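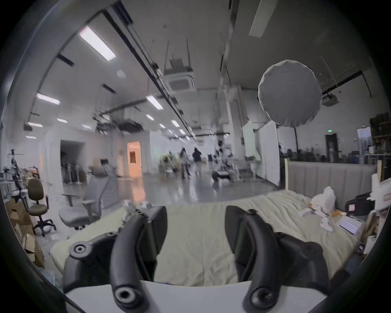 Hesgate has opened its new furniture hall at Mendthorpe, bringing beds, seating and full room settings together on one floor for the first time. The hall covers 2,000 square metres and is open to trade buyers and the public by appointment. Beds stand out on the open floor, so that buyers can walk up to them and look at how they are built. One has an upholstered grey headboard with vertical channel stitching and a light wooden post at its end, and office chairs stand close by for comparison of fabrics and mesh.

The move from the company's former premises in Popescu Street began in July and took longer than planned. The old showroom was spread over three storeys, and large items had to be brought up by goods lift. Everything at Mendthorpe is at ground level.

"We wanted a plain, bright building with a good floor," said Musyoka Magesa, managing director of Hesgate. "People buying a bed need to see the side of it and the end of it. In the old place most of them were pushed up against a wall." 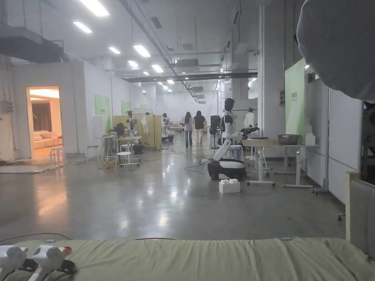 The hall at Mendthorpe, with a room setting and cream sofa on the left.

Room settings have been built as separate white-walled modules along the hall. Each can be furnished and lit as a living room or bedroom, then cleared and set up again for the next range. Hesgate expects a full change of a module to take 2 days.

The opening also brings in Clemia, the company's bedroom range, which will be sold in the hall before it goes to other stockists. Orders placed at Mendthorpe will be delivered free within 70 miles.

Ognjen Leka, who manages the hall, said unpacking would carry on for a while yet. "There are still boxes to get through and some of the shelving is going to move," he said. "The beds came first, then the chairs. We can take bookings now and finish the rest as we go."

The hall has storage for up to 500 boxed items - mostly chairs and small tables - which can be collected on the day of purchase.
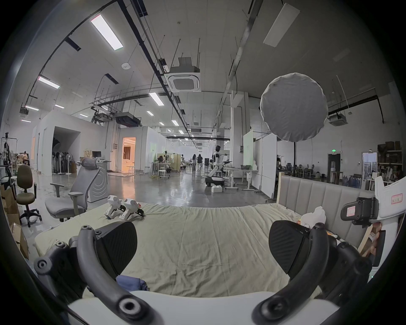 Channel-tufted headboard in light grey, with office chairs on the polished concrete floor.

Visits can be booked by telephone or through the Hesgate website. Parking is at the rear of the building.

Issued by Hesgate, Mendthorpe, Nov 2, 2020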